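3.2 Collecting Demonstrations with a Hand-Held Gripper

All demonstrations in the Noketance set were recorded with hand-held grippers whose finger geometry matches that of the robot end effector. 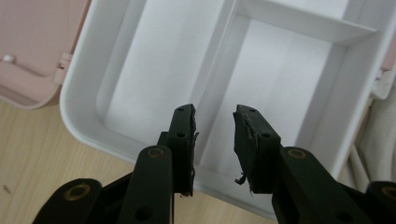

Figure 2. View from the tool-mounted camera during collection, with the fingers open over a compartment tray. Wear is visible on the inner faces of both pads.

A reader of the May draft, signing as Dalleto, objected that matched geometry does not give matched contact, and asked why pad condition was not logged as a variable from the start. The objection is fair. In the first collection period we recorded only the tool number and the operator number. Pad condition was added to the session record afterward, and for the early sessions it had to be assigned from the video. Two annotators labeled each session as new, used or worn by looking at the inner edge of the pads in the opening segment. Where they disagreed, the session was given the more worn of the two labels.

Each demonstration covers one pick or one place. The operator starts with the fingers open and outside the container, moves in, closes on the object, and lifts until the object clears the container rim. Place demonstrations run in the opposite order and end with the fingers open. The operator was told to hold still briefly before closing, so that the closing command could be aligned with the video without a separate trigger signal. Finger width was read from an encoder at the linkage and stored with the same clock as the images.

We collected 300 demonstrations per task. A session lasted at most 30 minutes, including setup, and the operator changed after each session. Containers were moved and turned between demonstrations by the operator, with no fixed pattern. We did not control the lighting. White, slightly glossy containers produced soft shading on the inner walls and few strong edges, and the pose tracker lost its position more often over these than over the bare table. Segments in which tracking was lost for longer than the allowed gap were cut. If the cut removed any part of the closing motion, the whole demonstration was dropped.

Filtering was done in two passes. The first pass, run with the Lustard tool, rejects recordings with missing encoder samples, clock drift, or a tracker jump. The second is manual. A reviewer watches the remaining recordings at double speed and marks any in which the operator's free hand touches the object or the container. About 26 percent of the recordings were removed over both passes, most of them in the first.

We considered replacing the pads at fixed intervals and decided against it. The robot used for evaluation, Pai, runs with its own pads until they fail, and a policy trained only on fresh pads would see a different finger outline at test time. The fingers take up a large part of the lower image in every recording, so a change in their outline affects many input pixels. Masking the fingers was tested as an alternative. It removed the outline but also hid the gap between the pads, which the policy appears to use when approaching narrow compartments. The masked variant is reported in Section 5 as an ablation only.

Pad condition is included as a label in the released data but is not given to the policy as an input. The train and test splits are made by session, so that recordings sharing an operator, a set of pads and a container layout do not fall on both sides.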